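Speaker notes — Washing up in shared kitchens
Plilturham Housing Network, 19 Feb 2018
35 minutes, then questions

Opening (2 min)
Say who I am and that I managed the shared kitchen at Grulton House until January. Grulton has 18 residents and one kitchen. Most of what follows comes from there and from visits to the house in Drotitthorpe.
Ask for a show of hands: who has a written rule about dishes on the wall? Who has one that people follow? Wait for the laugh, move on.

Why dishes come up first
When I went back through the house meeting notes, dishes were on the agenda more often than rent, noise or heating. People don't like raising it. They leave a note on the fridge, the note gets an answer written under it, and by the end of the week two residents aren't speaking.
Read the fridge note from the handout. Leave the names out.

Three systems we tried
Rota. One person a night does everything. It worked for a month. It fell apart when shift workers moved in, and the person on duty ended up with other people's burnt pans.
Own dishes only. Each resident has a plate, bowl, mug and cutlery, marked with a dot of enamel paint. Fair on paper. Shared pots belong to no resident, so they sit.
Timed clear. Everything is washed, dried and put away by ten at night, whoever used it. Anything left goes in a gray tub under the counter. This is the one we kept.

Slow down here. People will want to write down the tub rule: the tub is emptied on the first of the month, and what isn't claimed goes to the charity shop. We announced it at a house meeting 2 months before we started.

Storage
I used to treat storage as a side issue. I was wrong. A lot of what looks like laziness is a person holding a clean spoon with nowhere to put it.
Mention Henao, the house across the river. They moved the drying rack to the same side as the plate cupboard and complaints dropped off. The rack cost them nothing, it was already there.
Label shelves by what goes on them, never by resident. Labels at eye level, large print. Use words and a drawing if the house has more than one language.

Small things
Next slide. Small items get lost more than big ones. Teaspoons, peelers, bottle tops, chopsticks. A drawer is bad for these because everything slides to the back and the bottom never gets cleaned. Give each kind an upright holder with holes in it, next to the sink, and scrub the holder once a week.

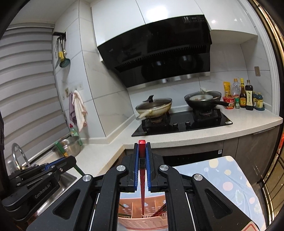
Vernon Charbonneau wrote to me after the Drotitthorpe version of this talk to say that holders alone did nothing in his house. Residents filled them with anything that fit, pens included, and the change came only when he cut the total number of utensils in half. He also thinks ten at night is too late for a house with children, and would set it at eight.
Agree with him on both. Say so plainly — the deadline should suit the house.

Costs
Our whole change came to 60 dollars: tub, holders, label tape, a second rack. Don't dwell on this, it's on the handout.

If time is short, skip costs and go to questions.

Questions likely to come up
Dishwashers: we had one, it broke, we didn't replace it. The unloading was argued over as much as the washing.
Fines: tried once, refunded.
Guests: the host washes up for them.

Leave the sign-up sheet by the door. Collect the spare handouts.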